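3 min read

Shirt notes, Saturday, white table

Carrying on from the May pages. Still on black cotton tees for the Drestow order, 300 to fold and bag, and the fold card from Clekstead is no use as it assumes you can see what you're doing. Black on a white table: outline lovely, everything inside the outline gone. Can't find a crease till you put a palm on it.

Things to remember
- lay out flat first, whole shirt, hem square to table edge. Skipping this cost me most of the morning.
- neck label is the landmark. Only thing with any colour on it inside.
- sleeves in before sides. Did it the other way for the first lot and got a lump at the shoulder on evry one.
- big lamp on the left, low. Overhead light alone flattens the lot.
- target width with the Ostermann bags is still unclear, the sheet says 300 mm bag but not if thats inside the seam. Ask.

Folding board: tried it, put it back on the shelf. Fine for white shirts. With black you lose the edge of the board AND the edge of the shirt.

Black cloth, white table, same as all day:

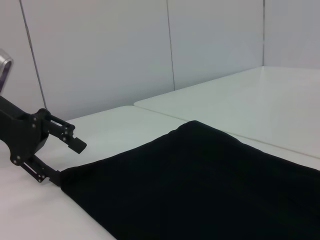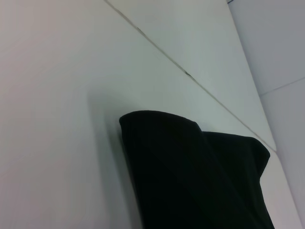
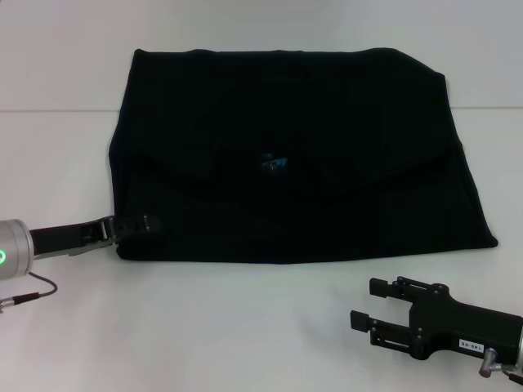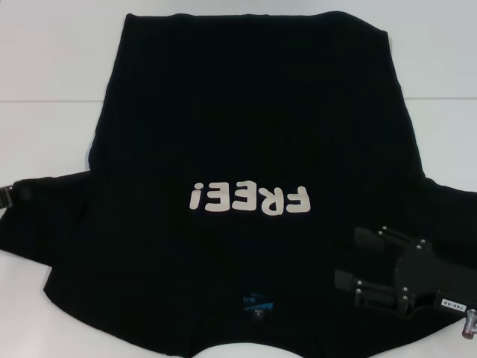
Jouko Rissanen reckons I'm fussing over the wrong thing. He says the hem matters more than the neck, get the hem straight and pull down from there and the collar sorts itself out, and he'd not bother with a lamp at all, just chalk two marks on the table for the width. Also thinks anyone folding black should stop every so often and look at something else for a bit.

Chalk on a white table, hm. Pencil maybe. Masking tape better, will try tape Monday or whenever the table's free. He has a point about the hem though. Went back and did a handful his way, quicker, but collar was skew on the ones where the fabric had bunched at the neck to begin with. So: smooth the collar, then hem, then his way.

Lint. Every bit of it shows. Roller ran out before lunch, need the wide refills, the narrow ones take for ever. Wipe table down with the damp cloth between batches and let it DRY, I put one down too soon and had to hang it up.

Stack height: keep low. Tall stacks slide, cotton on cotton, and then you're refolding from the bottom. Some 90 done and bagged, will do another lot after the tape's down.

To do
- tape, refills, bag width
- ring Drestow about sizes, their list stops at L
- redo the fold card, bigger writing, neck label marked on it

Recent entries
Goltilari bags, do the zips catch
Steam or no steam, 100 pillowcases
Table heights again
Where the good scissors went

Workshop notebook | Contact the bench | Back to top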